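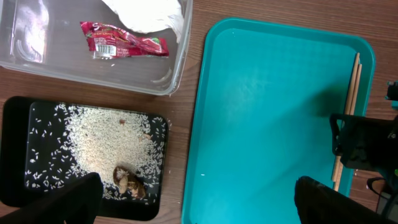
Radu Sandu's view, sent in after reading the draft of this report, is that rice should stay in the sorting program because it shows up every gap in a tray or a tabletop, and that dropping it for something larger would make the work easier without making it more useful. We agree, and rice remains on the materials list for the second half of the grant.

Progress since March

The Stidevside table sorting sessions are running as planned. Participants practice separating dry food from wrappers and used paper, moving it between trays and containers, and clearing the table at the end. We have held 50 sessions out of the 211 in the work plan. The pace will pick up now that the Nistow room is open in the afternoons as well as the mornings.

Materials

Uncooked long-grain white rice is the main dry good. Black trays have worked best for it, as stray grains are easy to find against the dark surface. White trays were tried at Nistow and given up. Clear storage containers are used for wrappers and tissue so that session leaders can check the contents without opening or tipping anything.

Larger trays were added to the kit after session leaders asked for more room to work. They take up a good part of each table, and we now set out fewer items at a time. Oprea has agreed to replace any cracked trays at cost.

Problems

Spilled rice is still the main one. Cleanup takes about 15 minutes per session and was not allowed for in the original schedule. We have moved the start time forward to cover it. Rice that has been on the floor is thrown out.

Brown pieces mixed into the rice are sometimes missed when they are small. Leaders now go over the tray once more before it is put away.

Spending

Materials have cost $630 to date, within budget. The Zullow order for extra containers is not included and will appear in the next report.

Next steps

Open 2 more tables at Nistow. Finish the written setup sheet for new leaders. Reorder rice before the current stock runs out.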